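Scheduled posts vanishing from Parar – anyone else?

lucero_t
Posted 21/12/2018

Ok so I run the page for a small yarn shop and I've been using Parar to queue up posts for the holidays. Had 16 lined up. Logged in this morning and four are just gone. Not in drafts, not in failed, nothing. Followers didn't get them either so they never went out.

Tried logging out and in. Tried the phone app. Support form says "we got your message" and then crickets.

Is this a known thing or did I do somthing dumb?

kelcombe_cristian
Known thing. Happened in July too. If you edit a post in the phone app and then again on the website before it syncs, the post drops out of the queue. Do all your editing in one place.

lucero_t
I did edit on both. Ugh. So they're gone gone?

kelcombe_cristian
Check Account > Activity > Removed. Sometimes the text is in there for a while. Pictures won't be.

Tineke Goossens
Not sure I buy the editing theory. I only ever use the website, never the app, and lost two last month. Mine both had more than one link in them. Took out the second link, reposted, fine ever since.

kelcombe_cristian
Two posts isn't much to go on. I manage accounts for work, over 20 of them, and every single one I lost had been touched on the phone.

Tineke Goossens
And I don't have it on my phone at all so explain that one

desmet_L
Could be both? Why does it have to be one bug

desmet_L
Also Lucero, look at your time zone setting. Mine flipped back to the default after an update and half my posts were sitting on the wrong day in the calendar view. Thought they were deleted. They weren't, I just wasn't scrolling far enough.

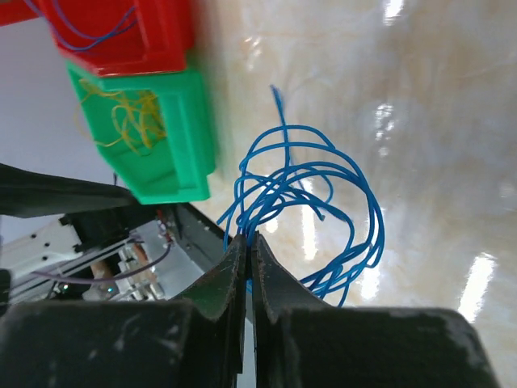

lucero_t
Time zone was wrong!! Fixed it and one of the four turned up, scheduled for 3 am, lol. The other three are still missing. Removed tab had text for two of them so I copied that out. Going through my account now is like picking at a tangle of blue wire, I pull on one setting and three others move. Why is the time zone under Profile and the calendar start day under Billing

Ruth C.
I gave up on Parar over exactly this stuff. Use Londoño now. Uglier but it emails you when a post fails. That alone is worth it to me.

kelcombe_cristian
Londoño cuts your captions at 635 characters on the basic plan tho. No warning, just chops it.

Ruth C.
Who is writing captions that long

Tineke Goossens
me – recipe account

Ruth C.
ok fair

desmet_L
Whatever tool you use, keep the text in a plain file somewhere else. I have one long doc, newest on top, paste from there. Boring but when the queue eats something I just paste it again.

lucero_t
Yeah starting that today. Question though, if I repost the missing ones now and the old ones come back, do they both go out?

kelcombe_cristian
Yes. Had it happen. Same post twice inside an hour, on a page with 1,000 followers, and people absolutely noticed. Change the first line so at least it's not identical.

Tineke Goossens
Or just delete the second one when it shows up? You don't need to rewrite everything

kelcombe_cristian
If you're awake when it shows up, sure.

grultthorpe_fan
same problem here, android, 5 posts gone. no links in any of them, edited on phone only. so neither theory works for me

desmet_L
Did you check the time zone?

grultthorpe_fan
where is that

desmet_L
Profile, then the little gear, then Region. Save button is all the way at the bottom, it won't save on its own.

grultthorpe_fan
ok 4 of them were there. thx. fifth one no idea

lucero_t
Support wrote back. They want a screenshot of the missing posts. The MISSING posts. Sent them one of the empty calendar, will update if they say anything useful.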